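3. Materials and Procedure

3.1 Study Sites and Sample

The study examined how long public offices keep desktop computers in service and what reasons they record when a machine is withdrawn. Records were obtained from two district administrations, Konico and Dernlow, both of which buy equipment through a central supply office but decide on withdrawal locally. Each administration keeps a card for every desktop computer, on which repairs, transfers between rooms, and the date and stated cause of withdrawal are entered by hand. The cards were copied in November and checked against the purchase ledgers held by the supply office.

Laptop computers, printers, and servers were left out. So were machines bought with project money, as these must be returned when the project closes and their length of service says little about the habits of the office that used them.

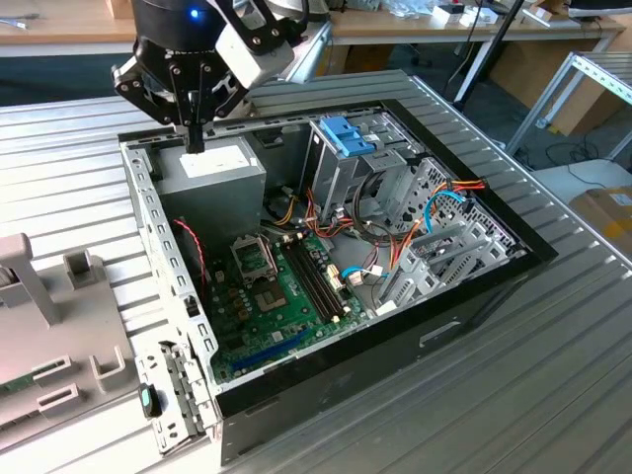
3.2 Classification of Causes

The stated cause of withdrawal was sorted into one of six groups: failure of a part, lack of a spare part, software no longer supported, slow operation, change of premises, and no cause given. Where a card listed more than one cause, the first was taken as the main cause and the others were kept as secondary entries. Two readers sorted the cards separately. Differences were settled by going back to the repair entries on the same card, and where these gave no help the card was placed in the last group.

The term "failure of a part" calls for some comment. In Dernlow, the wording on the card usually names the part, most often the power supply or the hard drive. In Konico, the word "defective" stands alone in many cases. We have treated both forms as equal, although the second may cover machines that were simply slow. The effect of this choice is discussed in Section 5.

A further difficulty concerns transfers. A computer moved from a busy service counter to a records room may stay on the books for years while being switched on only now and then. The cards do not show hours of use. Length of service in this paper therefore means the time between entry in the purchase ledger and the withdrawal date, and it should not be read as a measure of wear.

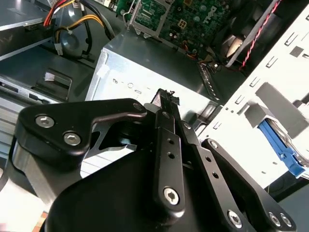
Figure 2. Open desktop computer with the power supply unit and a small black connector.

3.3 Interviews

Interviews were held with office staff who sign the withdrawal cards. In both administrations the signing duty belongs to the head of the office and not to the technical service, a rule that goes back to the time when furniture and typewriters were handled in the same way. Thirteen interviews were completed. Each followed a written guide covering budget timing, the availability of spare parts, and the steps needed to obtain a replacement.

Several of those interviewed described a link between the end of the budget year and the number of machines put forward for withdrawal. An office that has not spent its equipment allowance may lose part of it in the next year, and a computer that would otherwise have been repaired is replaced while the money is still there. This account agrees with the cards from Konico, where withdrawals gather in the last weeks of the year. The pattern is weaker in Dernlow, which allows offices to carry unspent sums forward. 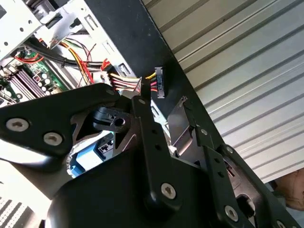

Storage also plays a part. Withdrawn machines must be held until the supply office has approved their disposal, and approval can be slow. Offices with a spare room tend to withdraw machines early and keep them as a source of parts. Offices without one put off the decision, and the card stays open for a computer that is no longer on anyone's desk. We found such open cards in both administrations and have excluded them from the length-of-service figures in Section 4, but have kept them in the count of stated causes wherever a cause had already been entered.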